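Josex Kudo Replacement Finger Set
Parallel gripper fingers, matte black, sold in pairs
Spares > Grippers > Fingers and pads

In stock. Ships from Trerinholm.

Read this before you order

We stock these because customers keep asking for them. We also took the old description down in July, after enough returns that we no longer wanted our name next to the words "holds any flat item securely." That line came from Josex. We have asked what it was based on and are still waiting.

What goes wrong

The finger grips a rigid part well. Give it thin stock such as card, menus, folded leaflets or sleeve packaging and the sheet creeps. It bends, the bend shifts the load to one side of the pad, and the sheet starts to turn in the grip. The gripper still reports a good hold, so the arm carries on with its move. On a two-arm cell the second arm then closes where the edge of the sheet used to be, and if you are unlucky it closes on the first finger instead. Three of the returned sets had chipped tips that look like exactly that.

Josex rates the pads for 3000 cycles. Győző Magyar on our bench ran 200 card handoffs on a new pair and logged 17 slips, all with the hold signal on. A pad that slips on day one has not worn out, so we don't put much faith in the cycle number for this kind of work.

The maker's answer so far

Firmware. Fatos Popescu at Josex told us the next release "addresses thin media." We loaded it. The arm waits longer before it lifts, and the card still creeps. Maybe a later version will do better — we'll test it when there is one.

Safety

Do not use the hold signal as your only check when a person is within reach of the arms. Put a separate sensor on the part, or stop both arms before anyone leans in to straighten a sheet. Noémi Csizmadia, who handles our returns, has a report from one customer with a pinched thumb. No break, but it was a slow move and a light load.

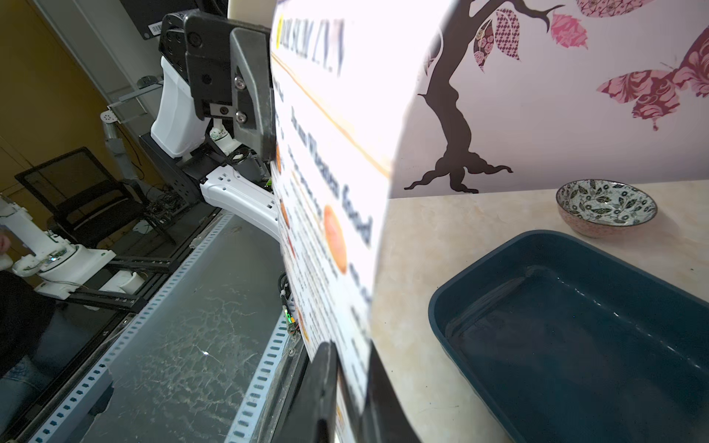
Grip force is the setting most people reach for first. Turning it up creases the card and makes the bend worse. You will get further by gripping closer to the middle of the sheet and slowing the wrist turn.

Alternatives

The Flutus wide pad fits the same mount with an adapter. It costs more, and it is clumsy on small parts. Teodora Atanasov tried it on the same cards with fewer slips, though her run was too short for us to quote a figure.

Returns

Unused sets: full refund. Chipped tips: send them anyway, with a note on what you were handling and which firmware was loaded. We are keeping a list for Josex.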